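**FOR IMMEDIATE RELEASE** – September 13, 2018

# Trollville launches: a family board game about a village that won't sit still

Totodano, the small games publisher behind the card game Marino, today opens orders for **Trollville**, a board game for two to five players aged eight and up. Price is £30. First print run is 1000 copies, 975 of them for sale through the shop page and a handful of independent shops. The rest go to reviewers, schools and libraries.

Quick version for anyone in a rush: trolls live under bridges, bridges keep moving, rent is due every third turn. You build, you barter, you get moved on. A full game runs to an hour, less with people who know it.
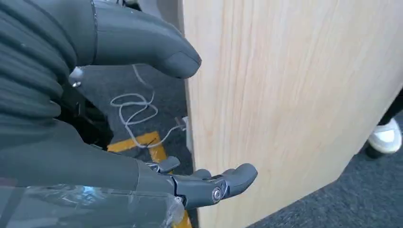
**Farzana Bajwa**

Trollville started as a rainy-day game that designer Jerome Yap made for his nieces. Paper tiles, buttons for money. The nieces kept changing the rules and most of their changes were better than his, so plenty of them are still in. The toll rule, for instance – you can charge another player for crossing your bridge, but only if you can name what they had for breakfast.

That one got argued over a lot. It stays in the family rules. There is a second rule sheet without it for people who play with strangers.

"I wanted a game where the youngest person at the table has a fair go at winning and nobody has to let them," said Yap. "We played it with grandparents, with teenagers, with people who said they hate board games. The ones who hate board games were the hardest to get rid of at the end of the evening."

## What's in the box

- 30 bridge and village tiles, thick card
- a deck of Visitor cards, all with new art by Nighat Satti
- troll pieces in five colours
- cloth bag for drawing tiles
- rules in large print, plus the short version on one side of A4

Satti painted the Visitor cards over the winter. Each one is a traveller passing through the village and each wants something awkward: a goat, a quiet room, somebody else's hat. You pass the card on or you pay up. Early versions had far more text on them – players just stopped reading – so now it is one picture and one line.
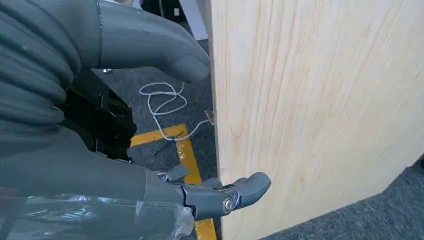

## How it plays

On your turn draw a tile, place it, move a troll, then deal with any Visitor standing in your street. Cards can be handed to another player at any point, even when it's not your go, as long as they agree to take it. A lot of the game is in persuading them. Lying is allowed about what a card is worth, not about what it says.

The village gets rearranged when the river floods, which happens when the third blue tile comes out. Bridges swap ends. People shout. It is meant to be the loud bit.

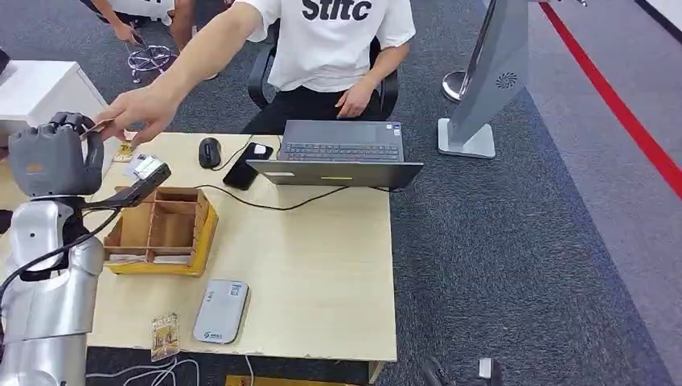

After the flood it settles down again and there's usually one more round of trading before rent. Whoever has the most trolls under a roof at the end wins, with ties going to the player who was moved on most often.

Kamran Rizvi, who runs the shop Danano and ran test evenings there in July, has ordered copies for his own shelves. "We had tables staying past closing," he said. "I learnt to start the last game earlier then I used to."

Up to 300 copies will be set aside for shops. Any not taken will go back on the shop page. Orders are sent out in the order they arrive, UK adresses first, overseas the week after.

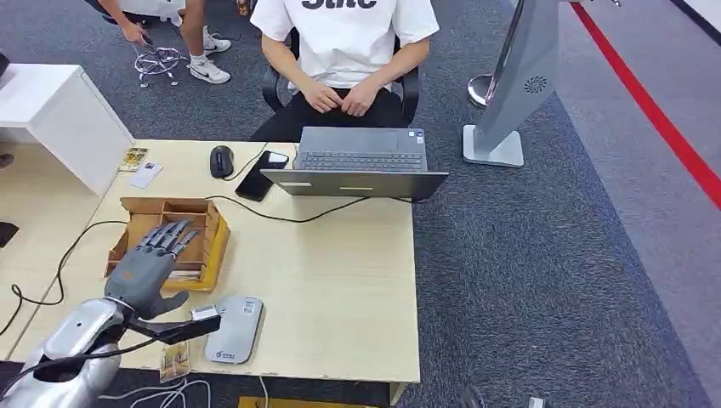
## Notes for editors

- Review copies: email the press desk with a postal address and your deadline. Please say if you need the large-print rules only.
- Interviews: Jerome Yap and Nighat Satti are both free most afternoons. Phone is better than email for Jerome.
- High-res artwork for six of the Visitor cards on request. Credit Nighat Satti please.
- Schools and libraries: ask for Hok-lam Chiang, who looks after the free copies.
- Trollville is one word, capital T only.

**Press contact:** Farzana Bajwa, Totodano press desk

ENDS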